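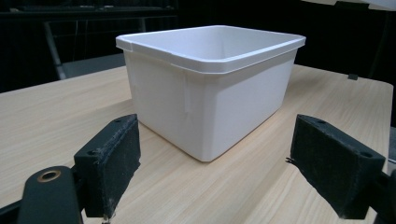

Home Threads Storage Archive
September 2024
Posted by Drallthorpe Storage Notes

Rule one for plastic bins: measure the inside at the base. Tapered walls mean the rim figure on the label overstates what fits. On my Umico the loss is 16 mm a side.

Second, the rim. A thick flared rim is the stiffest part of an open bin. Lift there. Lifting by the wall of a full one bows it, and the lid seat goes out of square over time.

Tape labels: stick them vertically near a corner, where the wall flexes least. Mine from February are still on. Wipe the plastic with metho first.

Lids. I rate clips above friction fit for anything stacked. A plain press-on lid creeps up at the corners under load. Check that each clip closes over its edge with a definite click, and replace any that don't.

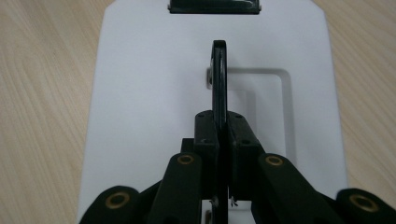 Plurau: do the clips crack in the cold? I keep mine in an unheated garage and lost two last winter.

They can. The hinge side goes first. Lozano sells spares in packs of 30, same colour only if you're lucky. Open cold clips slowly, one at a time, and don't let the lid hang off the last one.

Stacking: heaviest at the bottom, obviously, but also keep the lids the same model. A raised lip locates the base of the bin above only if the sizes match. Mixed brands slide.
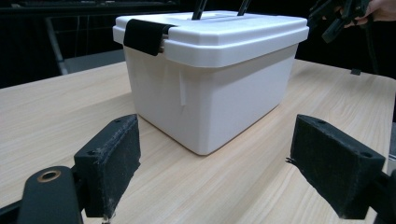 Latches should close with one thumb. If you need the heel of your hand, the bin is overfilled or something is caught under the lip. Take the lid off, run a finger around the rim, try again.

Next thread: silica gel, and how much of it a bin of winter woollens needs.

Older Newer Top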